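Gitow Planner: Frequently Asked Questions

Do I need a special license to run Gitow with two arms?
No, you're all set! One install plans for both arms together, and the second one simply shows up in the config file once you've added its port.

Why does my left arm wait for the right one?
We get this a lot, and it's usually the shared-space check doing its job. If both paths cross the middle of the table, the planner lets one arm finish first (you can shrink the margin in settings, but please go gently).

Can it handle cables?
Better than it used to, we're happy to say. Coiled charging cables were a headache for us until release 11, when Evie Fairclough rewrote the grasp scoring.

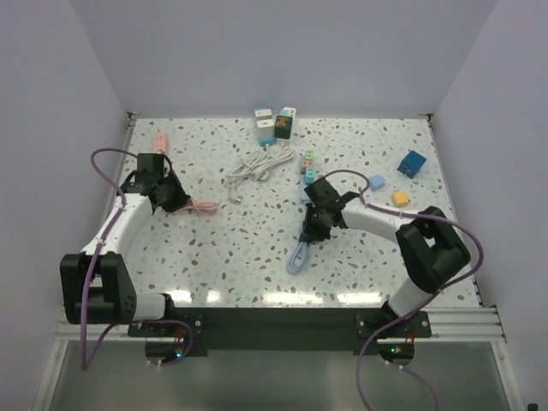 Soft things still take more planning time than blocks do, so leave the timeout at 655 ms or higher while you're getting settled.

Where do I send logs?
Attach them to a ticket on the Gonico help page, and do include your config file, too!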